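Notebook, Sunday, 20:00
Trial of the Provholm house pack, second session

We have the pack on trial until the end of February, and I must write to Pastudstead whether we keep it. So I note everything, also the small things, because last time I relied on my memory and it was a mistake.

Installation is the same as before. The loader from Draritz reads the pack without complaint, but the first start takes long and there is no progress bar. I thought that it hangs and I stopped it 2 times. Please wait, it comes.

Today I did not run the planner. I only moved the viewpoint by hand through the bathroom side of the house, to judge if the views are good enough for our door and object search tests. Three saved views, with the default light:
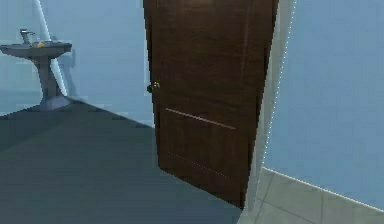
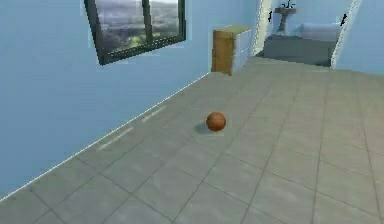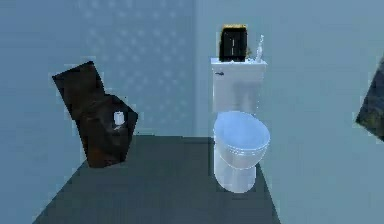

My remarks, in the order I wrote them on paper:

Textures are soft. On the door the wood grain is blurry, and the panel is seen mostly from one pale line. For navigation it is enough. For the Sakamoto detector I am not sure, it was trained on sharper pictures, and small things on the sink or on the toilet tank can become difficult. I could not say myself what the yellow-orange thing on the basin is.

Shadows are better than I expected. The ball has a soft one on the tiles, and the sink gives one on the wall. In the old pack everything looked as if it was floating.

Floors: tiles in the large room, plain dark grey in the bathroom. This is useful for us, the change of floor can serve as a cue at the doorway. I would like a setting for the grout contrast, but I did not find it in the manual.

Door: standing ajar is one of 3 states in the list (closed, ajar, open). I need a free angle. Ask the support if it is possible in the paid version.

Price: the licence is for 20 seats and we are much fewer. A smaller one would help us more than the extra houses.

To do:
- repeat the same views with the high texture setting and compare
- run the detector on both sets, 20 views each
- write to Pastudstead about the door angle and the seats

For now my opinion is yes for the planner tests - for the detector I wait until the comparison is done. The saved views are in the shared folder under "house pack", please do not rename them.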